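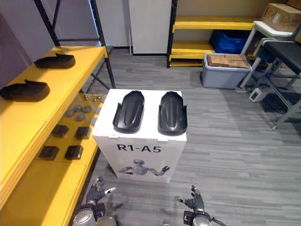

슬라이드 1. R1-A5 상자와 검은 셸 두 장, 양옆은 로봇 손

안녕하세요, 다들 커피 한 잔씩 드셨나요? (잠깐 쉬고, 뒷자리까지 소리 들리는지 확인)

오늘은 Skostel이라는 서비스를 써 본 이야기를 하려고 합니다. 저희 Birken 작업실에서 지난 11월부터 썼고요, 좋은 얘기 반 투덜대는 얘기 반이에요. 먼저 말씀드리자면 저희는 돈 내고 쓴 고객입니다. 할인도 안 받았어요. (여기서 보통 한 번 웃으심. 안 웃으셔도 그냥 넘어가기)

Skostel이 뭐냐면, 양팔 로봇에 손까지 달아서 빌려주고 작업 세팅을 같이 해 주는 월 구독 서비스예요. 저희가 맡긴 건 부품 정리입니다. 검은 셸, 그러니까 겉에 씌우는 커버류를 집어서 상자 위나 선반에 올리는 일이요. 사람이 하면 정말 별것 아닌 일인데, 로봇한테 시키면 이게 하루 종일 걸리는 숙제가 되더라고요!

(사진 다시 가리키기) 셸 표면 좀 봐 주세요. 번들번들하죠. 가운데는 능선이 솟아 있고 가장자리는 휘어 있어요. 저는 처음에 이 광택을 우습게 봤어요. 조명이 비치니까 인식이 흔들리고, 흔들리니까 손이 엉뚱한 데로 갑니다. Skostel 쪽 담당이 Adhiambo Makokha 님이었는데 첫 통화에서 바로 이러셨어요. "조명부터 보내 주세요, 로봇 말고 조명이요." 저는 로봇 문제인 줄 알고 영상만 잔뜩 보내 놨었거든요.

결국 천장등 각도를 바꾸고 나서 많이 나아졌어요. 여기서 제가 드리고 싶은 팁 하나, 견적 받으실 때 현장 조명 점검이 포함인지 꼭 물어보세요. 저희 계약에는 빠져 있어서 따로 냈습니다. 좀 아까웠어요.

(슬라이드 2로 넘기기, 설치 일정표)

설치 얘기로 갈게요. 기사님 두 분이 오셨고, 오전 10시에 시작해서 저녁 먹기 전에 팔이 움직였습니다. 이건 진짜 칭찬해 드리고 싶어요. 다만 손은 다른 얘기예요. 손가락 하나하나 영점 잡는 과정이 있는데 설명서에는 그냥 "보정을 실행합니다" 한 줄입니다. 그 한 줄 때문에 저희 팀 Unathi Ndlovu 님하고 저하고 오후를 통째로 썼어요. 나중에 들으니 버튼 누르기 전에 손을 완전히 펴 둬야 한다네요. 설명서 개정판에 넣어 주신다고 했으니 믿고 기다리는 중입니다.

케이블도 말씀드려야 해요. 팔을 앞으로 쭉 뻗는 동작이 많으면 선이 당겨지는 자세가 꼭 나옵니다. 시연 때는 그런 자세를 잘 안 보여 주시니까, 직접 시켜 보세요. "제일 멀리 있는 거 집어 주세요" 하고요.

(슬라이드 3, 숫자)

숫자 궁금하신 분들 계시죠. 첫 달에 셸 옮기기를 279번 돌렸습니다. 성공률은 오늘 안 띄울게요. 중간에 조명을 바꿨고 손 보정도 다시 해서 앞뒤를 섞으면 의미가 없어요. 조건 고정해서 다시 재고 있고, 누적으로는 2,000번을 넘겼습니다. 정리되면 Tumulis 게시판에 원본 로그째로 올릴게요. 엑셀이라 좀 지저분해요, 미리 사과드립니다.

실패는 어떤 모양이었냐면, 떨어뜨리는 것보다 두 장이 서로 닿아서 밀리는 경우가 훨씬 골치 아팠어요. 셸을 나란히 놓는데 간격이 좁으면 두 번째 걸 내려놓다가 첫 번째 걸 툭 칩니다. 그래서 놓는 순서를 바꾸고 간격도 넓혔어요. Skostel 화면에서 간격은 슬라이더로 조절되는데 이게 참 편해요. 반대로 순서는 설정 파일을 열어야 합니다. 왜 하나는 화면에 있고 하나는 파일에 있는지 저는 아직도 모르겠어요. (질문 나오면 "저도 여쭤봤는데 답이 아직"이라고 하기)

(슬라이드 4, 비교표. 천천히)

계약 전에 Khondokar도 같이 봤습니다. 거기는 집게형 그리퍼만 되는 대신 월 요금이 낮고 응답이 빨랐어요. 네모반듯한 물건만 옮기실 거면 저라면 Khondokar로 갑니다. 저희는 휜 물건이 많고 나중에 작은 금속 부품까지 해 보고 싶어서 손이 필요했고요. 작은 부품은 아직 시작도 못 했으니 이 부분은 후기가 아니라 희망사항으로 들어 주세요, 하하.

고객지원은 채팅이 메인이에요. 낮에는 금방 답이 오는데 저녁 7시 넘으면 조용해집니다. 야간에 돌리실 분들은 이거 계약서에서 확인하시고, 전화 지원은 상위 요금제에만 있어요. 요금제 이름이 다 비슷해서 저희도 한 번 잘못 골랐다가 바꿨습니다.

그래서 계속 쓸 거냐? 네, 일단 재계약했어요. 기간은 짧게 잡았고, 설명서하고 순서 설정이 고쳐지는지 보고 늘릴 생각입니다.

(시간 남으면 보정 영상 틀기. 소리는 끄고! 제가 투덜대는 소리가 다 들어가 있음)

질문 받을게요. 마이크는 앞줄부터 돌리겠습니다.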